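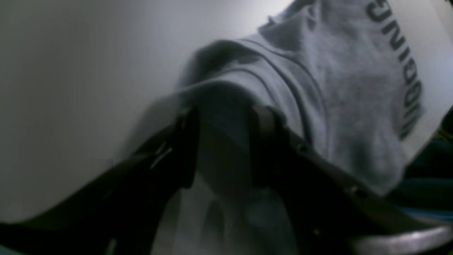

1/ Mussels, a thread

Oct 28, 2018

I've been on at everyone I know about rope-grown mussels for weeks now and my family have asked me to take it elsewhere, so you lot are getting it. Get a cup of tea, it's a long one.

2/ It started because I wanted to stop buying the same three fish. You know the ones. Salmon, cod, a tin of tuna, repeat until dead. I'd stand at the supermarket counter trying to read the tiny labels and end up with salmon again because I knew how long to cook it.

3/ Then we had a week in Bivton, where you can walk along the harbour and see the lines of floats out in the bay. I assumed they were lobster pots. Nope! Mussel farm. Ropes hanging down under the floats, mussels all the way along them.

4/ What got me is that you don't feed them. At all. Baby mussels drift about in the water, settle on the rope and then sit there filtering out whatever plankton goes past. No pellets, no little fish caught to feed bigger fish. The farmer's main jobs are thinning them out, keeping the starfish and ducks off, and being cold.

5/ (The ducks are a real thing. Eider ducks love a mussel farm. They swallow them whole, shell and all. I have thought about this far more than is healthy.)

6/ There's a boat trip from Bivton that goes out round the floats, on an old blue boat called the Cinon. I went on it twice in one week. The skipper said the farm had started with a single line and now had 40, and that people still ring up to complain about the view every summer.

7/ He pulled up a length of rope so we could see and it was SO heavy. Black and dripping and absolutely packed. There were little crabs in it, and some sort of sea squirt, and weed growing off everything. A child next to me screamed with joy. I may have joined in.
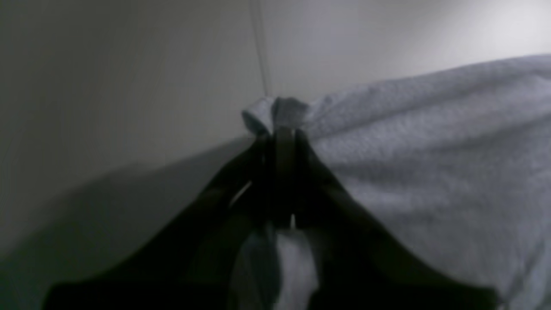

Grey and soft, with a few creases.

8/ Right, the buying part, as that's what people keep asking me about. I get mine from Kocsis, the fish stall on Skestwood market. They come in a net bag with a tag on it saying where and when they were harvested. Always look for the tag. If the stall can't show you one, buy some haddock.

9/ Price! A 2 kilo bag does four of us for tea with bread, and it costs less than two bits of salmon. I don't know why we're not all eating them every week. Well, I do, it's the beards. I'll get to the beards.

10/ Dredged or rope-grown is worth asking. Dredged ones are scraped up off the seabed, and depending on how and where it's done that can be hard on whatever else lives down there. Rope-grown never touch the bottom, so they're usually less gritty too. Easy win.

11/ Someone replied to my last mussel post (yes there was a last mussel post) saying all farmed seafood is the same. It really isn't. A cage of hungry salmon and a rope of mussels have about as much in common as a pig unit and an apple tree. You've got to ask what it eats and where the mess goes.

12/ That said, I don't think mussels are perfect. Pack too many into a sheltered bay and the muck builds up underneath them. Ropes and floats are mostly plastic and bits do break off in storms, I've picked some up off the beach myself. The Bivton lot do a beach clean each November and I'm going back to help with it.

13/ OK, beards. The beard is the stringy brown tuft the mussel uses to hang on with. Hold the shell, grab the beard, pull it firmly towards the hinge end. Off it comes. You feel a bit like a dentist for the first five and then you stop noticing.

14/ Give them a rinse under the cold tap but don't leave them sitting in a bowl of tap water, they're sea creatures and fresh water finishes them off. Same with sealing them in a plastic bag. A bowl in the bottom of the fridge with a damp tea towel on top, and eat them that day or the next.

15/ Any that are open, tap them on the worktop. If they close up they're alive and in they go. If they just lie there, bin. Cracked shells, bin. Smells like anything other than the seaside, bin the lot and have toast.

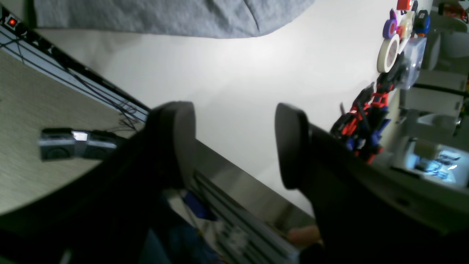
Photo: author's own

16/ Cooking is the quick bit. Big pan with a lid, butter, a chopped onion or a couple of shallots, garlic, a glass of something. I use cider because there's always one at the back of our fridge. Get it properly hot, tip the mussels in, lid on, shake it now and then. A few minutes and they've all opened.

17/ Handful of parsley, taste the juice before you even think about salt, and get it on the table. Big bowl in the middle for shells. Use an empty shell as tweezers to pull out the next one – my youngest thinks this is the best thing about the entire meal and refuses a fork.

18/ Chips or bread? Both. Don't write in.

19/ Leftover juice goes in a tub in the freezer (pour it off slowly so any sand stays behind). It makes a lovely base for a fish pie, or you can do rice in it.

20/ If you've got a picky eater, try them in tomato sauce with spaghetti, out of the shells. My other half spent 41 years saying he didn't like mussels and had never once eaten one. He had seconds. He now says he "always thought they'd be nice", and I've decided to let it go for the sake of the marriage.

21/ A few people have asked about seaweed as well, because some farms grow kelp on the same sort of ropes over the winter. I've only had it as flakes in a jar and I put them on eggs. Very good on eggs! I'd like to see it being grown before I start bossing anyone about it though.

22/ And for the person who wanted to know if they could grow mussels off the end of their own jetty: please don't just hang a rope out and eat what turns up. The water has to be tested and classed for shellfish, and the farms have their batches checked. Also, you have a jetty?? Can I come round?

23/ I've typed out the full recipe with the cider, plus the spaghetti one and the fish pie, and it's come to 3000 words because I can't stop talking. I'll post it in bits over the next week. If your local fishmonger does rope-grown, pop the name of the town in the replies and I'll keep a list.

24/ Off to Skestwood now before Kocsis sells out.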